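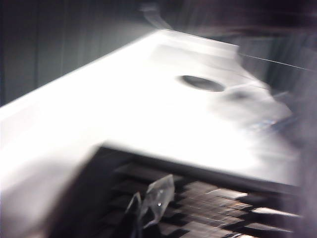
Getting a small robot arm to behave around shelves and storage mostly comes down to how you set up the space, and after a whole June with the Gestard arm kit in my workshop I have opinions (and a lot of tape marks on the floor). I ordered it from Bollodero for $2269 with the wrist camera and the clear finger set included, and I love it more than I expected to love anything that arrives with that many hex screws. The wrist camera is the part I'd tell you to spend time with first. It sits low enough that you get the fingers pointing up toward the underside of the white lip, dark gaps between the slats behind them, and that one round hole on top as a landmark. A hole like that is gold! Pick one feature that stands out on a plain surface and learn where it should be when the arm is lined up.

Tips for setting one up at home

Clamp the base before you power anything. The kit comes with 3 clamps and you should use all of them, even for a quick try. I did my first session with one and spent the evening chasing the base across the bench.

Weigh what you plan to move. I keep a kitchen scale next to the arm now. My jar of drywall screws came in at 223 grams and the Gestard carried it all day, but a full can of wood stain made the elbow sag and I went back to carrying that myself. No regrets.

Light it from the side you work from. White melamine, white bins, white anything will bounce a ceiling light straight into the wrist camera. I moved a clip lamp over to the left and turned it down, and the edges got much easier to pick out on the screen. Try it after dark too, with only the lamp on, so you know what your room does at both ends of the day.

Slow the wrist down near edges. The default speed is fine in open space. When the fingers have to go under a shelf or a tabletop I drop it to 16 percent and leave it there. You can save this as its own profile, and I named mine "under things" so I'd stop forgetting which was which.

Wipe the fingers. Clear plastic picks up sawdust and thumbprints like you wouldn't believe, and a greasy finger slips on anything glossy. Dish soap, lukewarm water, soft cloth, let them air dry. Keep acetone far away from them.

Watch for strings and cords. Blind pulls, extension cords, the line you hung for drying rags. The arm has no idea they exist unless you teach it a path that goes around, so tie them back or take them down before you run a routine.

About stacked boards

Lumber offcuts with ragged ends are harder than they look. The arm wants to grab the longest piece every time, and then the one above it comes along for the ride. Tap the ends flush with a mallet first, or lay a strip of cardboard between layers. My neighbor Youssra Benkirane uses felt scraps and hers works better than mine, so I've switched.

What I'd change

The manual (written by Rizk, the outfit that does the software) puts the camera calibration on the last pages, after you've already built a whole routine without it. Do that part first! Also, the power cord is short. I had to move a shelf to make it reach the outlet, and the shelf is still in the wrong place.

If you already own a Handireck mount, it fits the Gestard base with two washers under the back bolts. I tried it without the washers and the arm leaned forward just enough to miss every drawer pull in the cabinet.

Spare fingers are sold in pairs. Get a second pair with the kit if you can, and store them flat in a sandwich bag with a paper towel so they don't scratch each other up. Next month I'm trying the soft tips on my paint tubes, and I'll add notes to this page once I have some.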